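7 min read
2 comments · 96 shares

3.2 Collecting demonstrations by hand and by remote control

The microwave turned out to be our favourite fixture in the whole Mekik task set, and we would encourage other groups to try one. It asks for so much in such a small space! A door has to be dealt with, a container has to be lined up with an opening, and the gripper then works between walls that leave little room for a sloppy approach angle.

We gathered 600 demonstrations in July using two interfaces. In the first, the operator holds the gripper directly and moves it through the task. In the second, the operator drives the arm with the Jekus controller and watches the camera views on a monitor. Both kinds were recorded in the Lulik format, so a single training script reads either one. Operators were free to pause, back out and try again, and we kept those corrections in the data.

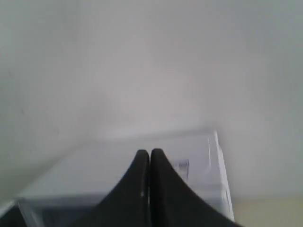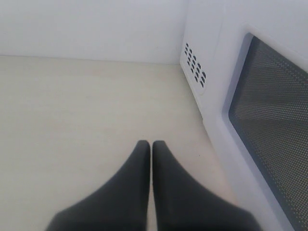
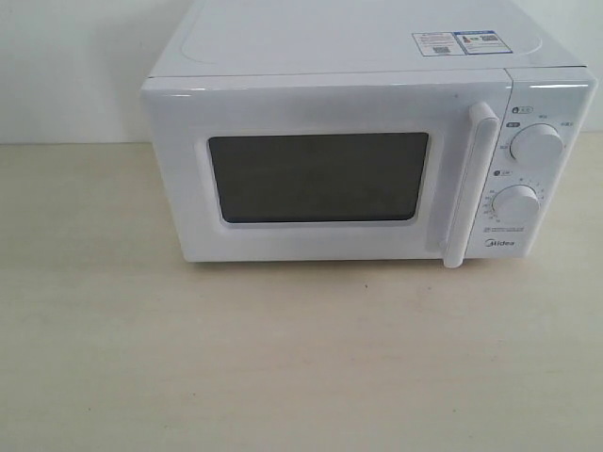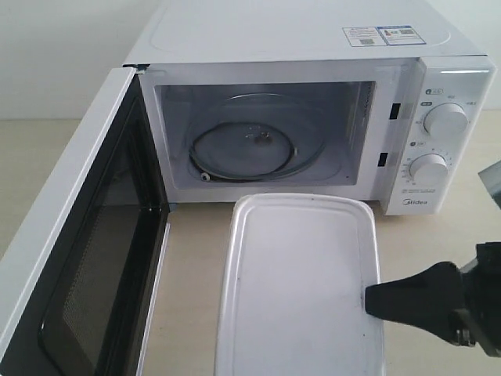
Figure 2. Views from the microwave task. First and second: close views past the gripper fingers, with a clear plastic box and inside a white compartment. Third: the oven on the tabletop, door closed. Fourth: door open, with the gripper at the rim of a white lid.

The close views (Figure 2, first and second) are wonderfully useful once the fingers are near something, but they say very little about where the oven sits on the table. The wider views fill that in. We therefore feed both to the policy at every step and let it learn which to favour, following the fusion layer of the Unnithan baseline with no changes apart from the input size.

Pale plastic against a pale wall was a worry going in. Clear containers are harder still, as their edges come and go with the light. We left the colours alone all the same, and did no background replacement. Seed 3017 was used for the train and test split throughout this section.

Differences between the two interfaces are taken up in Section 3.3.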